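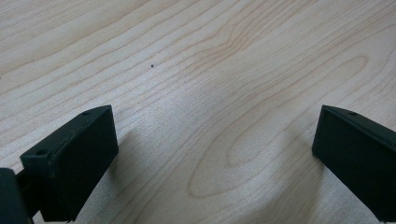

Gripper fingers open over a pale wooden surface, with one small dark speck on the wood.

Can machines do household chores yet? Questions we get asked

Updated April 9, 2025

Can I buy a robot that cleans up my kitchen?

No. You can buy machines that do one chore each. Robot vacuums, dishwashers and mowers all work well inside their limits. A machine that walks into a kitchen it has never seen and puts the room in order is still a research project, ours included.

What does Stindico do?

We test robot arms and grippers on ordinary chores and report how they did. We don't sell robots. Rory MacAulay runs the household tests and Ruairi Moncrieff runs the shop-floor tests. Most of our customers are companies that want an outside check before they promise anything to their own buyers.

Why is wiping a table hard? It looks easy.

The wiping motion is easy. Deciding what needs wiping is harder. Wood grain has dark lines, loops and color changes that belong there, and a crumb can be smaller than any of them. A person will run a fingertip over a small dark dot to find out if it is a crumb or a mark in the wood. A robot needs a good camera, a sense of touch, or permission to wipe everything and check again afterward.

Can a gripper pick up a crumb?

Two flat fingers are made for things with sides to hold on to, such as cups, boxes and tool handles. They are a poor match for anything close to flat. For crumbs you want a cloth, a brush or suction. Some systems have the gripper hold a cloth, and that is the setup we test most often.

Which chores go best right now?

Moving solid objects of a known shape from one known place to another. In our last round on the Dono arm we ran 383 attempts at clearing cups and bowls off a table. It finished 105 of them without help. That round was hard on purpose, with mixed dishes and lighting that changed during the day. With one type of cup in a fixed spot the numbers are much better, but few homes look like that.

Which chores go worst?

Folding clothes in a pile, cleaning around clutter, and anything with thin plastic bags. Making a bed is also on this list.

Is the shop floor further along?

Yes. In a shop you can decide where the parts go, bolt down a fixture and keep the lights the same. Loading a machine or packing one product is routine work for robots today. Bench cleanup is not. Wood dust, offcuts and loose screws give a robot the same trouble there as crumbs do at home.

What is the difference between Yeom and Merkis?

Yeom is our set of household tasks. Merkis is the shop-floor set. Both are scored the same way: done, done with help, or not done. We allow 2 tries per task before it is marked not done.

Do you count it as a success if the robot is slow?

Yes, up to 5 minutes for a single surface. Time is listed in its own column so you can judge for yourself.

Will a robot scratch my table?

It can. Hard fingers pressed against a soft finish will leave marks. Ask the maker what the fingertips are made of and how the arm limits its force. We record surface damage in every report.

When will you test more machines?

The next round opens in June. Makers can sign up through the contact form. Please list the arm, the gripper and the chores you want tested.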